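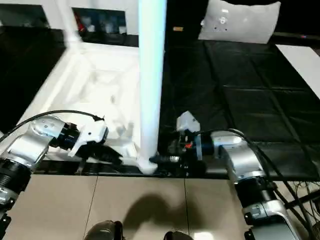 We use cookies to remember your login and show you adverts for things you have already bought. Accept all / Manage choices

Posted in: Home & Garden > Water, Damp and Drains

Landlord says condensation is "a lifestyle issue"

mouldy_on_main
Evening all. Rented top floor flat, 2 bedrooms, north-facing, built when insulation was something other people had. Every winter the back bedroom wall goes black from the skirting up to knee height. I wipe it down, it comes back, we have what you might call a relationship.

The letting agent (Osei Lettings) sent a man who looked at the wall for as long as it takes to boil an egg and wrote that the problem was "consistent with occupant lifestyle". My lifestyle is mostly breathing. They would like me to do less of it, or do it with the window open in February.

Is there anything I can do that doesn't involve heating the street?

gutterpress
Knee height and up from the skirting on an outside wall? I'd want to look at the outside before I believed anybody. Is there a downpipe on that side? Go and stand there when it's raining hard and see if the wall is getting a free shower.

mouldy_on_main
There is a downpipe. I'm on the top floor though, so I'd be viewing it from the car park with a pair of binoculars, which should do wonders for my standing with the neighbours.

brenda_from_the_bakery
Don't listen to the gutter people, they think everything is gutters. It's condensation. Black spots, cold outside wall, bedroom, winter only. I had exactly this for 4 years and what sorted it was pulling the wardrobe away from the wall and getting a dehumidifier. I've got an Andow, the smaller one. Ugly as sin and hums like a fridge with a grudge, but I empty the tank every morning and the wall is clean.

gutterpress
Everything IS gutters. I've been in enough lofts.

In fairness, if it's only in winter and there's no tide mark or brown staining, brenda may be right. Is the plaster sound or does it go to crumbs when you press it?

mouldy_on_main
Plaster is solid. No brown. And yes, there is a chest of drawers hard up against it, because the room is the size of a parcel and there is nowhere else for it to go.

saltandbattery
Where do you dry your washing?

mouldy_on_main
I'd rather not say.

saltandbattery
It's on the back bedroom door, isn't it.

mouldy_on_main
It's on an airer NEXT to the back bedroom door.

brenda_from_the_bakery
Well there you are then. A full load of washing gives off a frightening amount of water and it has to land somewhere. It's landing behind your drawers.

tenant_of_the_year
Going to disagree with the general mood. I'm tired of tenants being told to buy a machine and pay to run it so the landlord doesn't have to fit a fan. Has the bathroom got an extractor? Does it work? Hold a square of loo roll up to it. If it doesn't stick, you write to the agent with the date and a photo and you keep writing. When I rented in Coralside it took 5 emails to get one fitted and the difference was plain inside a fortnight.

brenda_from_the_bakery
Nobody's saying don't write to them. I'm saying she or he has to sleep in there meanwhile.

tenant_of_the_year
And while they're quietly running a dehumidifier, the agent closes the job. Seen it happen. If you do get one, put it in the email so there's a record of what it's pulling out of the air.

gutterpress
That's a good point. Photograph the tank.

mouldy_on_main
Loo roll update. It did not stick. It fell in the bath, with what I can only describe as contempt.

tenant_of_the_year
There's your email.

saltandbattery
Cheap thing to try in the meantime: airer in the bathroom, bathroom door shut, window on the latch. And get the drawers off the wall by a hand's width even if you have to climb over the bed to reach your socks. For the black stuff I use the Fukik mould spray, which stinks the place out, so do it before work and not at bedtime like I did.

brenda_from_the_bakery
Don't spray and then paint over it the same day either. It'll be back through by Easter.

mouldy_on_main
Right. Email sent, with a photo of the loo roll in the bath. Drawers moved. I now get into bed from the foot end, like a letter going into an envelope. Airer has been relocated and I've had to explain it to my flatmate, who thinks I've joined something.

gutterpress
Still go and look at that downpipe.

mouldy_on_main
It's nearly dark and it isn't raining.

gutterpress
Tomorrow then.

3 people are watching this thread

Recent threads
Is a positive input fan worth the upheaval?
Neighbour's overflow drips on my bins
Limescale round the taps, vinegar or lemon?
Agent wants access while I'm on nights
Secondary glazing film: bubbles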